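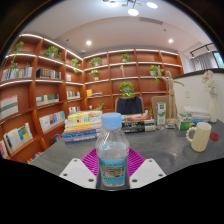
I've been meaning to get to the Lotville mineral spring open day for years, and this February I finally did. What a good day out! If you have any interest in water, old pumps or country towns with a decent bakery, put it on your list.

The spring was first capped in 1871, when Lotville was a coach stop and not much else. You meet at the pump house, a squat little brick building with a tin roof and a brass tap by the door, and from there the tours head off in small groups. Ours was led by Nuala Madigan, who grew up two paddocks away and knows every valve on the place by its nickname. (The big one is Gladys. Gladys sticks in cold weather.)

## The pump house

It's cool and dim in there and smells like wet stone. The original hand pump is still bolted to the floor, and kids are allowed to have a go, so of course I had a go too. It's harder than it looks. The newer pump, a grey Hellström from the sixties, hums away in the corner and does all the real work.

Nuala lifted the hatch so we could look straight down the bore. You can't see the water, but you can hear it, a sort of steady fizzing. I could have stood there all morning.

## The tasting

My favourite part! They pour 5 waters side by side and you try to pick the local one. The Busby water was soft and almost sweet, and the one from Grikdale tasted strongly of iron, like licking a gate. I loved it. My sister pulled a face and gave me the rest of hers.

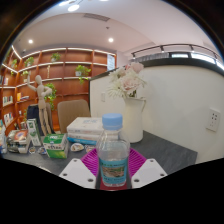
I picked the Lotville one on my second try. It has a bit of a prickle at the back of the tongue and a salty finish, and once you know it, you know it. Štefánia Brabec, who runs the tasting, grew up near a spa town and reckons people drink mineral water far too cold. She serves it at room temperature and I've been doing the same at home ever since.

## Getting there

Parking is on the oval, gold coin donation. It's a 500 metre walk to the pump house along the creek, flat but muddy at the far end, so wear proper shoes. The first tour leaves at 9 am and I'd aim for that one – by 11 the queue was back past the toilets.

Bring your own bottles if you want to fill up at the tap on the way out. I only brought two and regretted it by the time I got to the car. The bakery shuts at 2 pm and had already sold out of vanilla slice when we arrived, so go there first.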